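4. Sorting and Return of Mixed Jewelry

4.1 Scope of the section

Section 3 dealt with items that have a fixed place in the home and are returned to it as single objects. Everyday jewelry behaves differently. It is small, it is kept in mixed groups, and the group is usually emptied onto a surface before one piece is chosen. The work of putting it back is then done for the whole group, often by a person who only wanted one ring. This section describes that work: how a mixed group is laid out, in what order the pieces go back, and which pieces cause delay.

The material comes from 41 households and covers 118 put-away sessions. Across these sessions 2,863 separate placements were coded. A placement is defined as one piece leaving the surface and coming to rest in a container, on a stand or in a pouch. A piece that was lifted and set down again on the same surface was coded as a false start and is reported separately in 4.4.

4.2 Containers and surfaces

Participants used the containers they already owned. These fell into three groups: divided boxes with lined compartments, soft pouches with a drawstring or zipper, and open trays without divisions. Divided boxes were coded under the label Bratia and pouches under the label Bivus, following the sheet used in the pilot. Open trays were coded as Lastent. The labels have no meaning outside the coding sheet and are kept here only so that the tables in the appendix can be read.

The surface was coded as hard, covered or padded. A covered surface is any table, bed or counter with a cloth on it that can shift or fold. The distinction matters for small pieces. On a hard surface a ring slides when it is touched from the side and can be pushed toward the edge and caught. On a covered surface it stays where it is and has to be taken from above. Chains show the opposite pattern. They drag cleanly across a hard table, while on cloth the links can catch in the weave and pull a fold along with them.

Printed cloth was more common than plain cloth. Ibrahim Ibrahim, who coded the first half of the sessions, noted that pale prints on a light ground did not slow down the search for gold pieces, but that silver pieces of ring size or smaller were passed over more often. The second coder, Oleksandra Kushnir, found the same in her half. No test was run on this difference, as silver pieces were too few in most of the groups.

4.3 Layout before put-away

Three layouts were distinguished. In a heap, pieces lie on top of each other and at least one chain or strand crosses another. In a spread, pieces lie apart with cloth or table visible between them. In a row, pieces are lined up by kind or by size. Rows were rare and occurred only where the participant had laid the pieces out for wearing and had then changed plans.

A spread takes longer to make than a heap and is quicker to clear. Participants who tipped a tray over produced a heap and then had to turn it into a spread by hand before anything could be put back, so the time saved in tipping was spent again. Participants who lifted the pieces out one at a time produced a spread directly. The position of the container had less effect than expected. Where the tray stood on the same cloth as the pieces, at the far side, the reach was longer but the line of sight into the tray was clear, and very few pieces were dropped outside it.

The rim of the tray had some effect. A shallow tray with raised walls holds round beads and rings without trouble, but a long strand tends to hang over the wall unless it is folded or gathered first. Participants dealt with this in one of two ways. They either gathered the strand into a bundle before lifting it, or lifted it by one end and lowered it into the tray as a coil. Gathering was slower at the start and led to fewer second attempts.

4.4 Order of return and false starts

The order of return was stable within households and varied a good deal between them. The most frequent order was by size, with the bulky pieces first. The reason given in interviews was that a cuff or a wide bangle "takes up the corner" and the rest can be fitted around it. The next most frequent order was by ease: pieces that can be picked up without thought went first, and thin chains and small rings were left for the end. Grethe Hjaltadóttir, who carried out the interviews, asked each participant to name the piece they liked least to put away. Thin chains with a clasp were named most often, followed by paired earrings of which one was missing.

False starts were concentrated in four kinds of piece. Their typical causes were as follows.

Open cuffs. A cuff with a gap can be taken by the band or by the ends. When it is taken by one end it rotates, and the piece comes down on its edge and rolls. Taking it across the middle of the band avoided this in nearly all cases.

Bead bracelets on elastic. These change shape when lifted. Spacer beads in a different metal or color were used as a place to hold by several participants, who could not say why.

Multi-strand pearl pieces. The strands slide over each other, and an attached ornament pulls the bundle to one side. The piece has to be held near the ornament or it swings. More than 11 of the false starts in this group ended with the ornament touching the wall of the container.

Openwork and ribbed pieces. These catch on other pieces and on cloth. They were seldom dropped, but they were often lifted together with something else.

Small single charms gave few false starts and many omissions. A charm left on the cloth after the container had been closed was coded as an omission, and a second search was started in fewer than half of these cases.

4.5 A mixed group on a covered surface

Figure 3 refers to a mixed group of the kind that was most common in the sample: mostly gold-colored pieces of different shapes, with pearls, on a light blue cloth with a pale plant print. The container is an open, shallow red tray of the Lastent type. In Figure 3a a folded pearl strand with a round ornament is held above the tray, partly overlapping it, with other accessories still on the cloth. In Figure 3b the tray is empty and stands apart from a spread. The spread includes a chain bracelet, rings with dark stones, a dark bead bracelet with gold spacers and a small silver charm in the shape of a lock. A textured gold cuff is held upright on its edge, and a pearl bracelet is lifted slightly off the cloth on the right.

Figure 3 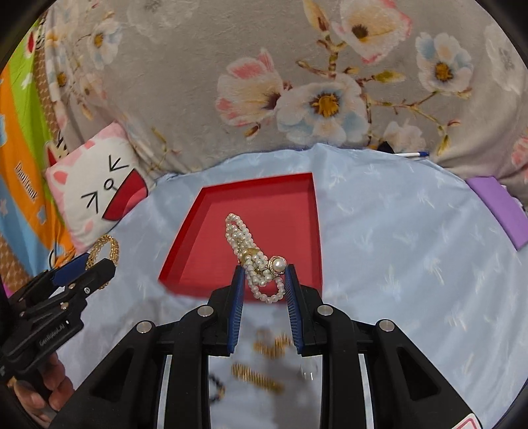
(a), left; (b), right
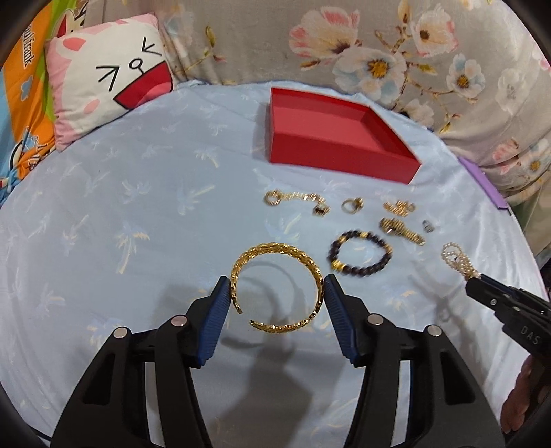 Naima Abdelaziz

The group contains examples of three of the four kinds listed in 4.4 that can be separated by sight alone: the open cuff, the bead bracelet and the openwork piece. The pearl strand in Figure 3a is the fourth. The distances between the pieces in Figure 3b meet the definition of a spread, and no piece would need to be untangled before lifting.

The coding of such a group is straightforward except at two points. The first is the coiled, ribbed type of piece, which one coder entered as a bracelet and the other as a brooch. Both entries were kept and the piece was left out of the comparison by kind. The second is the lock charm. Charms were entered as single pieces when they lay apart from any chain and as part of the chain when they touched one, a rule proposed by Ívar Thorlacius after the pilot and applied from December onward. Earlier sessions were recoded to match.

4.6 Limits

The sample leans toward costume jewelry, and pieces of high value may be handled with more care and in a different order. Participants knew that the put-away was being recorded. Bed surfaces are underrepresented, although many participants said that they normally sort their jewelry on the bed. Padded surfaces as a whole are therefore reported in the appendix only and are not used in the comparison that follows in Section 5.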